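**Saturday, bench day - equipment planning, round 2**

Need the order list in by end of month so writing this down while I still remember what we argued about. Prices are ex tax, all from the quotes in the shared folder. If a number here disagrees with the quote trust the quote.

Gripper first. Still the biggest open item. The Trevthorpe adapter kit is 739 for one, includes screws and the short cable, does NOT include the coupling. Called them, the coupling is a separate line and they won't bundle it. Relluvau quoted 1018 for adapter + coupling + a spare set of fingertips. On paper Trevthorpe looks cheaper but by the time we add the coupling and shipping it's a wash, and Relluvau ships from Cáceres which has been quicker for us than Stundlow ever was. Leaning Relluvau. Want a second opinion before I sign anything.

Spare fingertips: we need them whichever way it goes. Small dishes are hard on tips, low rim, not much to get under, so the tips keep touching down on the table. Put 2 sets in the budget, not one.

Cabling. This is what eats the time. Every tool swap means re-routing and re-tying, then checking the loop by the wrist doesn't snag at the end of travel. Zip ties work but they get cut and thrown away each time. Stundlow does a clip-on cable guide set, 255 for the full arm. Seems like a lot for plastic clips?? But count the hours. I'd rather cut something else. Asked if they sell half a set, no answer yet.

Table surface. The marble sheet is fine for what it is but too shiny. Glare under the overhead lights in the afternoon, and it ripples where it isn't held down. Options:

- matte sheet, same size, cheap, could order tomorow
- rigid board cut to size and bolted to the slats - flat, no ripple, but then we lose the slots under it
- leave as is and move the lights

I vote matte sheet now and look at the board next budget round. Moving the lights is free but we tried that in February and it just put the glare somewhere else.

Objects. Someone should make a real list. At the moment it's whatever came out of the drawer: saucer, wire rack, red bowl. OK for planning, but if we want to repeat a run in six months we need duplicates of everything, bought at the same time from the same batch. Dishes are cheap, buy a stack. Wire rack is the one I'd worry about replacing, can't find the same one anywhere.

Things I am taking OFF the list:

- second controller (not this year)
- new bench frame. The extrusion is fine, bolts need going round once with the hex key
- another chair. no.

Still to do before the list goes in:

- [ ] get Relluvau to confirm the 1018 holds till end of quarter
- [ ] ask Trevthorpe for the drawing of the bolt pattern, theirs and ours may not match
- [ ] measure cable length from wrist to base with arm at full reach, then add slack
- [ ] check if cable guides fit over the joint caps or only the straight tube
- [ ] matte sheet, measure the table properly this time
- [ ] storage bin for tools not in use. they're living in cardbord right now

Note on the two-finger vs three-finger question, as it comes up every meeting. Two-finger is simpler to budget for, fewer parts to wear. Three-finger gives more options on round things but more tips to replace and more to clear when coming down next to a rack. I don't think we can drop either. So the adapter has to take both, which should be the first line in the spec and somehow wasn't in the one I sent out. Fixing that tonight.

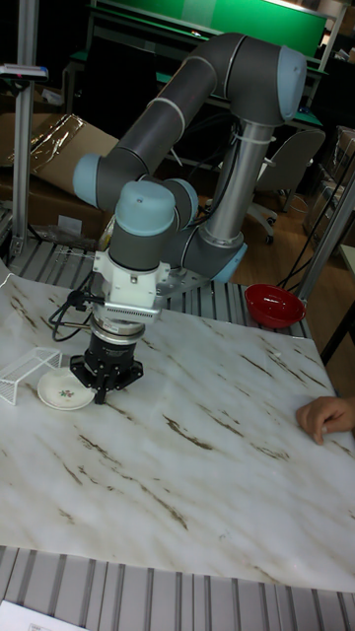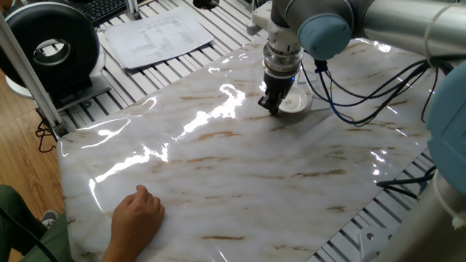
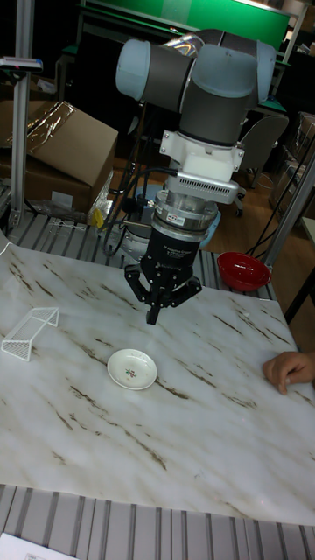 *Arm over the marble sheet, white dish on the table in all of them. Third one is the three-finger.*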